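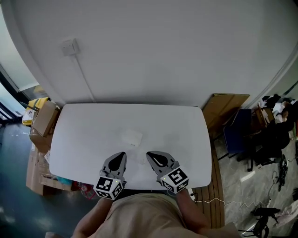 **Electrical and Egress Inspection – Grultmont Building, Ground Floor**

Inspector: Rajitha Kumarasinghe
Site contact: Yatziri Cárdenas
Date of visit: October 14, 2025
Previous visit: April, same scope

Status codes: OK, ACTION (fix before next visit), WATCH (recheck next visit), N/A.

## 1. Main panel and circuits

- [x] 1.1 Panel door opens fully, latch holds – OK
- [x] 1.2 Clear working space in front of panel – OK. Floor tape renewed.
- [ ] 1.3 Circuit directory legible and current – ACTION. Breaker 9 is still listed as "spare" but feeds the hallway receptacles. Relabel.
- [x] 1.4 No open knockouts – OK
- [x] 1.5 No discoloration or odor at breakers – OK
- [ ] 1.6 Panel cover screws complete – ACTION. One missing, lower left. Use the blunt-tip type supplied for the panel, no substitutes.

## 2. Receptacles, switches and cords

- [x] 2.1 Cover plates present, no cracks – OK
- [x] 2.2 GFCI test and reset, kitchenette and restrooms – OK. All units tripped and reset on first press.
- [ ] 2.3 No extension cords used as permanent wiring – ACTION. Copy room, behind the paper shelving. Gunawardena quoted for an added receptacle in April and the work was not ordered.
- [x] 2.4 Power strips plugged directly into wall receptacles – OK
- [ ] 2.5 Surface-run cables secured – WATCH. Applies to all rooms with furniture against a wall. Check that table edges do not bear on the cable when furniture is moved back after cleaning.
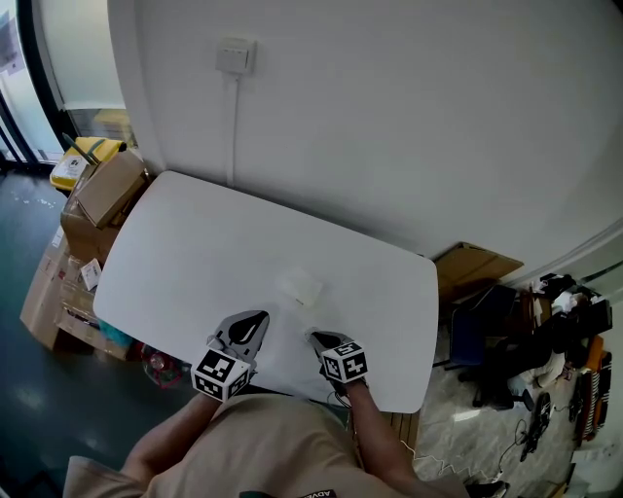
*Item 2.5: wall switch plate with white cable running down toward the table.*

- [x] 2.6 Space heaters – N/A. None found. The 2000-watt unit noted in April has been removed from the building.

## 3. Exits and emergency lighting

- [x] 3.1 Exit doors open without key or special knowledge – OK
- [ ] 3.2 Exit signs lit – ACTION. Sign at rear stair is dark on both normal and battery power. Replace the unit. Spares are in storage, Ivusum part 619.
- [x] 3.3 Emergency lights, push-button test – OK
- [ ] 3.4 Emergency lights, full-duration test – WATCH. Log sheet has no entry for the current year. Cameron Dalgleish to confirm whether the test was done and not recorded.
- [ ] 3.5 Corridor clear width – ACTION. Boxed forms outside the mail room leave 35 inches at the narrowest point. Move them into storage.
- [x] 3.6 Door closers return door to latch – OK. Rear stair door is slow but latches.

## 4. Fire extinguishers

- [x] 4.1 Mounted and visible – OK
- [x] 4.2 Gauge in green zone – OK
- [ ] 4.3 Service tag within date – WATCH. Kitchenette unit comes due before the next visit. Clinomus holds the service contract.
- [x] 4.4 Pins and seals intact – OK

## Comments

**Y. Cárdenas:** Boxes in 3.5 were moved the same afternoon. Please confirm that the open shelving in storage can take them, or whether they have to stay below sprinkler level.

**R. Kumarasinghe:** Shelving is fine. Keep the top shelf empty – the clearance under the sprinkler heads is tight on that side.

**C. Dalgleish:** 3.4, no record found. Treat as not done. I will run the full test and file the sheet with this report.

**M. Kanagaratnam:** 2.3 approved for purchase. The April quote has expired, so a new one is needed. Cord to be unplugged and removed in the meantime; the shredder can go on the opposite wall.

**R. Kumarasinghe:** Noted. 1.3, 1.6 and 3.2 remain open. Send a photo of the finished directory and I will close 1.3 without a return visit.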